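The Walov Return

My aunt left me the repair shop in Meramness and 88 unpaid invoices. I kept the shop open until August, mostly out of stubbornness, and slept on the cot in back.

On the last night I stayed up with the radio low. At 2 in the morning I made coffee and thought about the ferry to Parri.
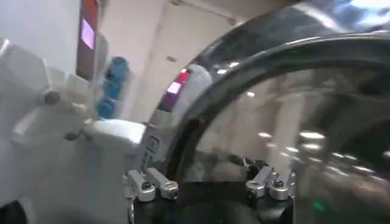

She used to say a shop was never quiet if you left one thing switched on. I had meant to shut off everything by six – the buyer wanted it dark when he came for the keys. I drank the coffee and left the switches alone.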